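Karex Integrator Forum > Two-Arm Cells > Maintenance and Setup

Thread: Right gripper drops cylindrical parts after finger replacement (Carroll cell)

ngauthier_cell
Good morning. I am responsible for the two-arm tabletop cell at our Carroll site. The cell moves mixed small objects between a basket and a tray on a brown mat. In October we replaced the finger pads on the right gripper with Skutix pads, on the normal service interval. Rectangular parts continue to be handled correctly. Rolls and cans are now dropped during the lift, always at the same height. The controller records fault 2422 each time. The left arm, which still carries its original pads, does not show the fault. Guidance would be appreciated.
Noémie Gauthier

toolflange_east
Please confirm whether the gripper was homed after the pads were fitted. The Skutix pads are thicker than the originals. If the closed position was not taught again, the controller will consider the fingers fully closed too early and will limit the force accordingly.

ngauthier_cell
The gripper was homed. The closed position was taught with the fingers empty, as the service sheet requires.

xli_service
Fault 2422 on this controller means that the finger position changed after the grip was confirmed. It does not identify the cause. Before any parameter is changed, I recommend the following checks, in this order.

1. Stop the cell and lock out the supply.
2. Check the pad screws by hand. New pads settle, and the screws should be tightened again after 200 cycles.
3. Inspect the wrist cable for tension with the arm at the lowest point of its reach.
4. Wipe both pads with a dry cloth. Solvent must not be used.
5. Restore power, home the gripper, and run one part at reduced speed.

Xiuying Li

toolflange_east
I do not agree with that order. Homing and the force limit should be examined first, as neither requires a lockout. Operators lose most of a shift on mechanical checks that could have been ruled out from the pendant.

xli_service
The order is deliberate. A loose pad will produce a false home position, and every reading taken from the pendant afterward will be unreliable. Our own service procedure was revised for this reason.

pmk_carroll2
We maintain a similar cell and would add a point on the mat. Ours had crept toward the front of the table, and the basket was no longer where the program expected it. The gripper was meeting the rolls well off center. The mat is now marked at its corners and checked at the start of each shift.

ngauthier_cell
Thank you to all who replied. The lockout checks were completed this morning at 9:30. Two screws on the outer pad were loose and have been tightened. The cable has slack at full reach. The mat had also moved, and it has been returned to its marks. After homing, I ran the tape roll from the basket at reduced speed, with the left arm held over the tray and its gripper open.

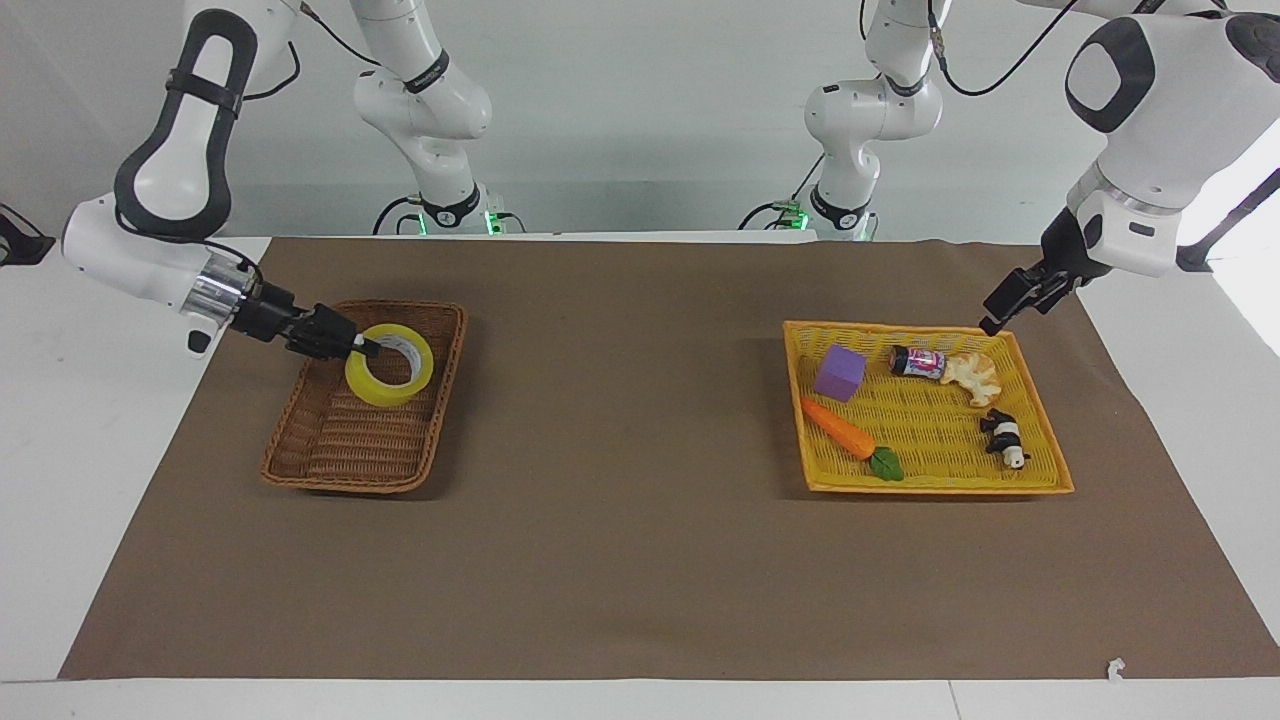 pmk_carroll2 asked whether the pads meet the roll at its rim or across its full width, as a rim grip leaves much less contact area, and whether the force setting had been left at its previous value.

ngauthier_cell
The program takes the roll by the rim. The force setting is unchanged. The reduced-speed run finished without a fault. I then ran the cell at normal speed for 300 cycles and recorded 3 faults, all with cans. Rolls are no longer affected.

toolflange_east
The remaining faults support my earlier comment. I would raise the force limit by one step for cans only and leave the other part types alone.

xli_service
I have no objection to that, provided the screws are checked again first. They have now passed the settling interval. Please record the force value before and after the change in the Skirnudel log, so that the next technician does not have to guess.

ngauthier_cell
Both points are accepted. The screws will be checked at the shift change and the can setting raised afterward. I will leave this thread open until the log has been reviewed.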